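¿Cómo guardo los jerséis de punto gordo sin que se deformen?

Leonilde Guerreiro

Hola a todos, a ver si me echáis una mano. Cada otoño saco los jerséis de lana y me los encuentro con picos en los hombros, de tenerlos colgados desde mayo. Este me duele especialmente, que me lo regaló mi hermana.

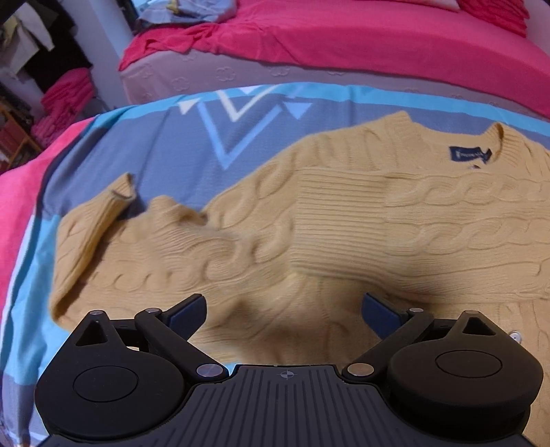 Avilés, 27 de noviembre

He probado perchas anchas de Evetden y nada, el mismo pico. Tengo poco cajón y mucho armario, así que doblarlo todo me da una pereza tremenda. ¿Alguna idea? ¡Gracias!

Kourosh Tabrizi

Yo los cuelgo todos y no pasa nada.

Reiko Sekiguchi

Uy, pues a mí sí me pasaba. El punto gordo pesa y se estira solo, en percha no hay manera. Dóblalo en plano, con las mangas hacia atrás.
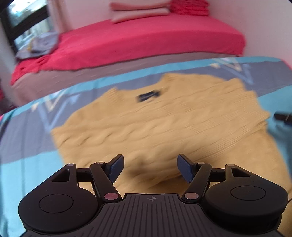
¿Y los picos que ya tiene se quitan?
Casi siempre. Humedece el hombro con un pulverizador, aplástalo con la mano y déjalo secar tumbado sobre una toalla.

Para lavarlo, agua fría y jabón de lana (uso el de Bokutura, pero vale cualquiera). Nada de retorcer, que ahí es donde se dan de sí los puños.
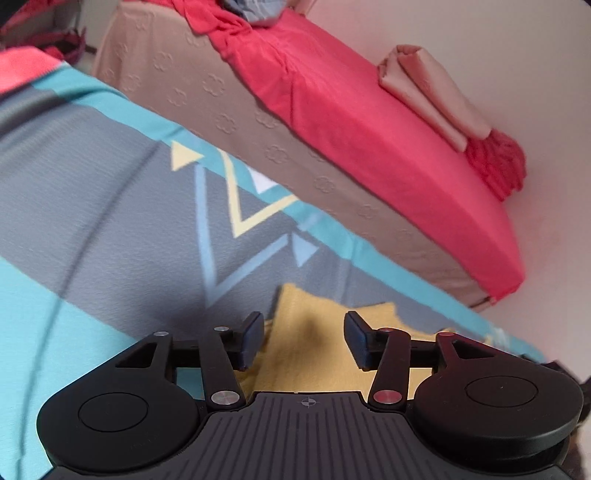 Luego lo enrollo en la toalla, aprieto un poco y a secar lejos del radiador, con paciencia, porque el mío tarda 2 días.

Sandra Garside

De acuerdo con Reiko. Y si te falta cajón, mira las cajas de tela que van debajo de la cama, yo metí ahí los gordos y me quedó el armario libre.
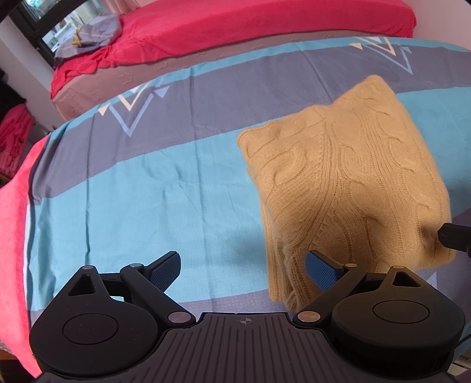 Eso sí, guárdalos limpios y mete un saquito de lavanda, que las polillas me dejaron una rebeca hecha un colador. ¡Todavía me acuerdo!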